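Refill Club – your questions answered

What is the Refill Club?

A swap table for anyone who wants to stop throwing away good bottles. Bring your empties, fill them with washing-up liquid, hand soap or shampoo, and pay by weight. It's so satisfying!

Where do I find you?

In the back room at Flellora, through the door past the seed packets. We run from February right through to the summer fair.

Do I have to rinse my bottle first?

Yes please – warm water, a good shake, then leave it upside down overnight. Old shampoo and new washing-up liquid make a very odd sludge.

What about the cap?

Caps and nozzles are where the gunk hides, so give them a wipe too.

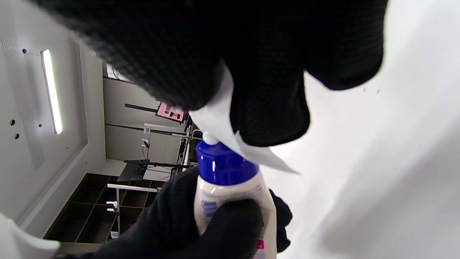
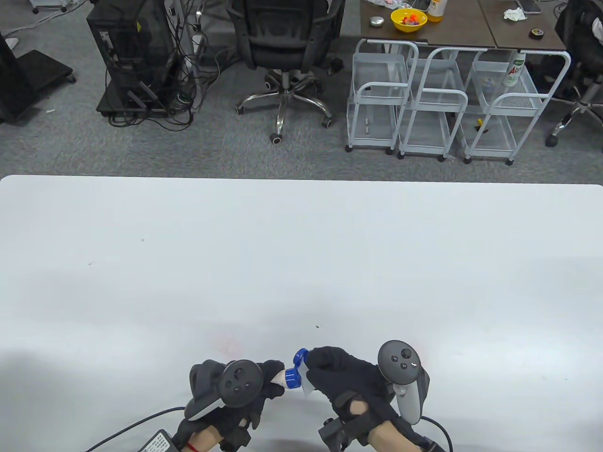
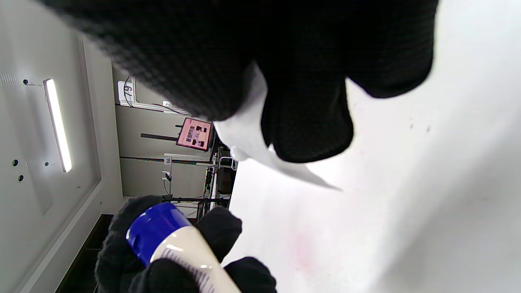

Blue caps, and a bit of wiping.

Can I bring glass?

Absolutely, as long as it holds 2 litres or less. Anything bigger gets too heavy for our scales.

Which soap should I try first?

Jade Goodall swears by the Bridard lemon one and I'm completely with her. Vlasta Mikuš makes the lavender bars herself, and the last batch of 18 went before lunch, so come early for those.

Is there a joining fee?

It's £4 for the year, and children are free.

My pump has stopped working. Any ideas?

Soak it in hot water and pump it through a few times. If it's still stuck, drop it in our spares box and help yourself to another – there are some lovely ones in there!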